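About Naltach

Naltach designs and assembles portable lighting for field work. The catalog covers headlamps, hand lanterns, clip lights and area lights, along with the battery packs and chargers that go with them. Customers are mainly survey crews, search teams, cave guides, utility contractors and outfitters who rent equipment by the week.

What we make

The Seltby line is our headlamp range. Every Seltby model uses the same aluminum lamp body, the same sealed switch and the same headband mount. Models differ in emitter, lens and battery size. A user who owns one can move the band, the battery door and the charging lead to any other, and parts bought for an older unit fit a current one.

The Polleck line covers lanterns and area lights. These are heavier, run longer and are meant to be hung or set down. The base has a standard tripod thread and a folding steel hook. Output is set with a dial, so the user can choose any level between low and full without stepping through modes. There is no strobe on any Polleck product.

All battery packs are removable. We do not sell a light with a sealed cell.

How we state output and run time

Figures on our product pages are measured on finished units taken from stock. Output is read after the light has been on long enough for the body to reach a steady temperature, which gives a lower figure than a reading taken at switch-on. The largest Polleck area light is listed at 3,632 lumens on this basis. The top Seltby headlamp is listed at 1,822 lumens.

Run time is stated to the point where output falls to half of the listed value. Many data sheets in this trade count until the light goes dark, so a direct comparison of our figures with others may be misleading. Discharge curves for each model are available as a download on the product page - they are more useful than a single number when planning a night shift.

Beam distance is calculated from peak intensity measured in our dark room. Actual working distance depends on weather, surface color and the user's eyesight, and is usually much shorter.

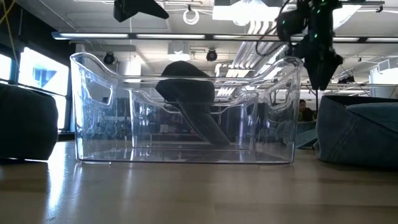 Clear storage bin with a dark gray fabric item inside.

Where the work is done

Design, assembly and repair share one building in Barrera. Lamp bodies and lens holders are machined by outside shops to our drawings. Circuit boards arrive populated and are programmed and tested here before they go into a body. Each light is run at full output, checked for color, and pressure tested at the switch and the battery door. A unit that fails is opened, and the fault is logged against the lot number of the part concerned.

Serial numbers are laser marked inside the battery compartment. The number identifies the board revision, the emitter batch and the assembly date. Please have it ready when you contact us about a fault or an order for parts.

Repair and spare parts

The warranty period is 7 years on lamp bodies and boards and 2 years on battery packs. Headbands, seals and lens covers are treated as wear items and are sold separately at low cost.

Lights out of warranty can still be sent in. We inspect the unit, quote a fixed price and wait for approval before starting. If the board is no longer made, we fit the current one with an adapter ring. Remove the battery pack before shipping a light to us unless the fault involves the pack itself, in which case contact the service desk first for packing instructions.

The repair bench closes for stock count in the second half of December. Lights received during that time are logged on arrival and worked on in order when the bench reopens.

Sales

We sell direct and through a small number of rental outfitters. Teams that need matched sets can order lights with consecutive serial numbers and a shared mode setting. Custom programming is limited to output levels, low-battery warning and lockout behavior.

Page last updated February 20, 2020. Specifications may change when a component is replaced by its supplier, and the current data sheet for each model takes priority over the text on this page.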